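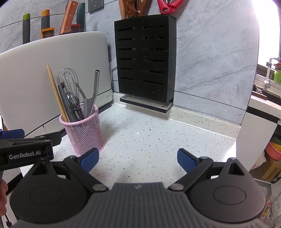 Photo: Randa Saab, kitchen counter, Tue 10 July

What Lives on the Counter?
A project report by Widad Awwad

I picked countertops for my home design project because I cook in a tiny shared kitchen and I'm always moving one thing to get to another thing. My question was pretty simple: which tools earn a spot out in the open, and which ones should go back in a drawer? Randa and Najwa Hattar were my partners, and Najwa did most of the nagging when it came to filling in the log (thank you, Najwa!).

First, the pink holder, my favorite part of the whole setup. It's wire mesh with a rolled rim, and it's packed. There's a balloon whisk in there, a couple of metal straws (one straight, one bent), a long wooden stick leaning way out to the left, and some gray-handled stuff squeezed in between. I love how cheerful it looks against the speckled counter, but try pulling out the whisk without bringing a straw along for the ride. I did it wrong so many times in February that I started writing it down, and that's more or less how this project got going.

The log ran for 20 days. Every time one of us took something out of the holder or the knife block, we made a mark on a sheet taped inside the cupboard door. We ended up with 122 marks. The whisk got a lot more use than I guessed, mostly because Randa went through a pancake phase. The straws did badly. Najwa used the bent one for iced coffee and the straight one just kind of stood there, so in my plan they both move to the drawer by the glasses.

The knife block was harder to decide on! It's tall and black, with two columns of slots, six in each, and it stands at the back of the counter on a white and gray tray. I like that it goes up instead of out, so you get plenty of storage for not much counter. The tray is my complaint. Crumbs collect around there and you have to lift the whole block to clean properly, and guess how often that happened. I put down "wipe under block" as a weekly job and we managed it twice.

For the second part I sketched three layouts and we lived with each one for a few days. Layout A kept everything where it was. Layout B put the holder right beside the block, which Randa hated, and she was right, her sleeve kept catching on the whisk when she reached for a knife. Layout C had the holder toward the front on the left and the block at the back in the middle, with the open space on the right kept clear for chopping. That was the winner, even though it's nearly the same as A, minus the straws and a few extras.

If I did this again I'd log the time of day too, and I'd ask a bigger household to try it. My teacher, Mr. Korletey, also wanted to know if a wider holder would fix the tangling. I haven't tested that yet, but Najwa's aunt has one she's willing to lend us.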